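Meeting Less, Deciding More: The Case for Open Committee Hours

Opinion
Anjana Munshi, Stulgate Civic Review
Sep 5, 2024

Public boards in this state are required to meet in the open. They are under no obligation to meet at an hour when working residents can attend, and most of them do not. The Stulgate Planning Board holds its regular session at 2 in the afternoon. Its published minutes record who spoke, and the same few names recur from one month to the next.

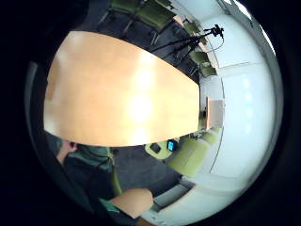
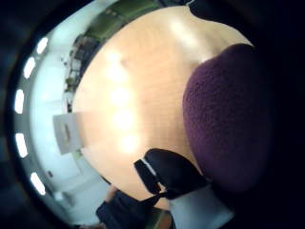
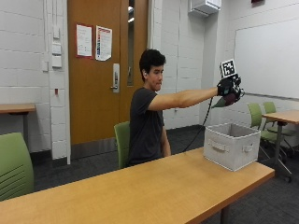

Tables and seating indoors.

The argument for daytime sessions is familiar. Staff are already in the building, overtime is avoided, and applicants who are paid to attend find the hour convenient. These are real considerations, and the Board is right to weigh them. They should not, however, settle the matter. A hearing on a zoning change affects the family next door at least as much as it affects the engineer presenting the plan.

The Camacho Street rezoning illustrates the problem. Notices were mailed to 222 households. The hearing was held in the middle of the workday, and the written record contains two comments from residents. Board member Lakmal Karunaratne described this at the time as a sign of general support. It may have been. It may also have meant that people were at work, and the record offers no means of telling one from the other.

Evening sessions are the usual remedy, and this publication has supported them before. They carry their own difficulties. Parents of young children are no freer at seven than at two, and a long agenda can push the item of greatest interest close to midnight. Deisy Montoya, who served two terms on the neighboring Vavetti council, has proposed that contested items be given a fixed start time, printed on the agenda and honored whether or not earlier business is finished. The proposal is sound and would cost very little.

A second measure deserves attention. Written comments are now limited to 100 words and must arrive by noon on the day before the hearing. Few people can explain a drainage concern in that space. A limit of 600 words, with the deadline moved to the close of the hearing, would allow residents who cannot attend to take part on fair terms. Board members would have more to read — that is a reasonable expectation of the office.

It has been suggested that such changes would slow the approval of housing, which this town plainly needs. The concern should be taken seriously. Yet projects are also delayed by appeals, and appeals are often brought by neighbors who learned of a decision after it was made. Time spent listening early may well be recovered later.

The Board will review its rules of procedure in October. It should adopt fixed start times for contested items and extend the limit on written comment, and it should publish attendance figures for the year that follows so that the results can be judged.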